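Skultwood Community Boards > House and Home > Kitchen
Thread: Leaving the washing up to drain, or drying it straight away?

sabina_toth wrote:
Hello all, I hope you don't mind me starting one of these on what is probably the dullest subject in the world, but it has been going round my head all week. I grew up in a house where everything was washed, rinsed, dried with a tea towel and put back in the cupboard before anyone was allowed to sit down. My husband grew up in a house where it all stood in the rack until somebody wanted it again. We have been married 20 years and we still haven't settled it!

His mother is coming to stay and I would like to know what other people do. I'm not looking to win (well, a little bit).

Debora Caruso wrote:
Oh Sabina, I am with your husband, sorry love. I let it all drain. I used to help out in the kitchen at a day centre and we were told quite firmly to let things dry in the air, because a tea towel that has been hanging about all day has had hands wiped on it and goodness knows what else. I took that home with me and have never looked back.

The one thing I would say is that you do need a decent rack. I had a cheap one for years where the slots were too narrow for my bowls and they all tipped forward like dominoes. I now have a Sornar, plain wire, and it has been lovely, though it does want a wipe underneath now and then or you get that slimy line on the tray.

chien_vi wrote:
Got to disagree with Debora here, with respect. A clean tea towel is fine. The trouble is people using one towel from one end of the week to the other. I have a drawer full of them, a fresh one every evening, and they all go in a hot wash together. I also live in a very hard water area, and if I leave glasses to drain they come up with white spots all over and I end up polishing them anyway, so I've done the job twice.

Plates I'm less bothered about. Glasses and cutlery, always dried by hand.

Debora Caruso wrote:
A drawer full of tea towels and a fresh one every evening, Chiến, you must be the only man in the country! But fair point on the glasses. We have soft water here and I forget that other people don't.
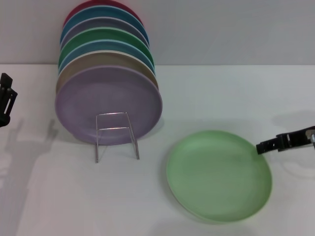
Does it matter whether plates are stood up or stacked flat while they drain?

It does make a difference, because stood on edge the water runs down and off, and with a bit of a gap between them the air can get in as well. Stacked flat, each plate holds a little puddle against the one on top of it, and they can still be damp the next morning. If you are short of room, lean them in a rack for a while first and stack them once they feel dry to the hand, including the foot on the underneath, which is where the water likes to hide.

nhan_dinh wrote:
The foot! Yes. My mother used to run her thumb round the bottom of every plate before it went in the cupboard and I do exactly the same now without thinking. We once had a shelf swell up in a rented flat from damp plates and the landlord was not pleased.

We do a bit of both in our house. Plates and bowls drain while we eat our pudding, then whoever is last up from the table goes round with a towel for anything still wet. It takes 4 minutes, if that. My real complaint is the plastic tubs, which never dry by any method known to man.

Hiếu Giáp wrote:
Plastic tubs go upside down on a folded cloth on top of the boiler, Nhàn. You're welcome.

I'm a drainer too, but I do think a rack left full on the side makes the whole kitchen look untidy, and my wife feels it more strongly than I do. We compromised on one of those Dutolance cupboards that fits over the sink, with the rack inside it and an open bottom, so everything drips straight down and you can shut the doors on it. Not cheap, mind, and you have to be able to reach. She can't, so guess who puts the plates away.

sabina_toth wrote:
Thank you all, this has been far more use than I expected. Hiếu, I love the sound of that cupboard but we have a window over the sink and I'm not giving up my view of the bird table for anybody.

I have told my husband he may leave the plates to drain as long as I can dry the glasses, and he said that was what he'd suggested in the first place. I don't remember it that way. His mother arrives tomorrow, so I'm off to find the good tea towels.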